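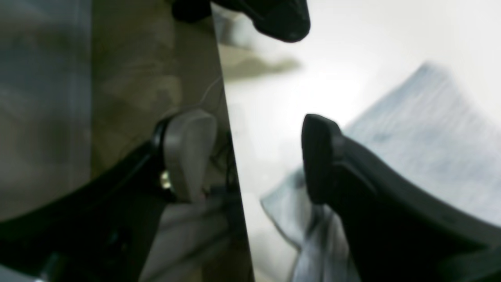 A light blue cloth on a white surface

Grulden Neighbors Help Board > City Hall and Permits

Dispensary applied for the old shoe store on Sawatzky Avenue, how do I comment on the permit?

sawatzky_upstairs

There is a yellow notice taped inside the window of the old shoe store at 29 Sawatzky. It says a company called Warnine has applied for a conditional use permit to run a cannabis dispensary there. I rent the apartment upstairs at 39, so a few doors down.

I'm not against it. I voted for the measure that let the shops in. But I have some specific worries, mainly parking on the side street and the closing time, which the notice lists as 10 p.m. The dry cleaner and the bakery both close by 6 and the block is quiet after that.

The notice says written comments are accepted for 30 days but doesn't say from when. The bottom part with the date is folded under and I can't read it through the glass. My neighbor across the street got a letter in the mail and I didn't. Does that mean my comment doesn't count? And is there any point asking for an earlier closing time, or do they only want yes or no?

I tried calling the planning desk twice and got the voicemail.

3 answers

planning_night_regular

Your comment counts. You don't have to have received a letter, own property, or live on the block. Anyone can send one.

The letters go to owners of record inside 400 feet of the lot line. If you rent, the letter went to your landlord, and plenty of landlords throw them out. Your neighbor probably owns. If you want to get these yourself in the future, there is a sign-up at the planning counter where you give your address and they add you as an interested party. Ask for it by that name. It is a separate list from the city newsletter.

The 30 days run from the date the notice was posted, not the date on the letter. The posting date is in the case file. Go to the city site, open the Graneo permit lookup, and search by street address. Searching by business name often brings up nothing, as the applicant is usually listed under the name of a holding company. When the case opens, look under Documents for "affidavit of posting." The date on that is the one that matters.

On the substance, a conditional use permit is the right kind to comment on if you want conditions. Planning staff write a report before the hearing with a list of recommended conditions, and the hearing officer can add or change them. Things I have seen put on retail permits here:

Earlier closing hours, sometimes only on weeknights
No deliveries to the store before a certain time in the morning
A phone number for complaints posted at the door
Exterior lights pointed down
A review after the first year

So yes, ask for the closing time you want and give a reason tied to the block. "The other shops on this side close by 6 and there are apartments above three of the storefronts" is useful to them. "I don't like the hours" is less so. Say which hour you want. If you only say "earlier" they will pick one, and it may be 9:30.

For parking, say where and when the trouble is. Staff will look at the lot plan either way, but they generally visit in the daytime. If the side street fills up at 7 in the evening, write that down.

Put the case number in the subject line of your email. Comments without it do get lost. If you send it early enough it gets attached to the staff report. If you miss that, it still goes to the hearing officer but as a late packet, and I doubt those get the same reading. You can also speak at the hearing for two minutes.

corner_of_mill

Waste of time imo. They approved the last one with a full room against it. State law lets them in so the city just goes along. Also the parking on that side street has been bad since long before this, that's the bakery.

graneo_user_too

The answer above about it being a waste of time is partly wrong. The city decided to allow a limited number of shops, and each location still needs its own permit. The full room last time was mostly people saying they didn't want any dispensary anywhere in town, and the hearing officer can't turn down a permit on that ground. The one condition that did get added was a change to the back door, and it came from a single letter by the tenant behind the building.

Two small things to add to the first answer. The permit lookup wants the street number and name only, so type 29 Sawatzky and leave off Avenue or it finds nothing. And the planning desk phone is only answered in the morning, from 8 to 11. The counter itself is open until 4 — you can walk in and ask them to print the notice.

sawatzky_upstairs

Thanks. Found it without the "Avenue." The affidavit is there and I still have a little over two weeks. Going to ask for 8 p.m. on weeknights and leave the weekend alone. I'll put in the part about the apartments. Didn't know about the interested party list, will sign up at the counter when I drop off the letter.

planning_night_regular

Get a date stamp on your own copy when you hand it in. They will do it if you ask.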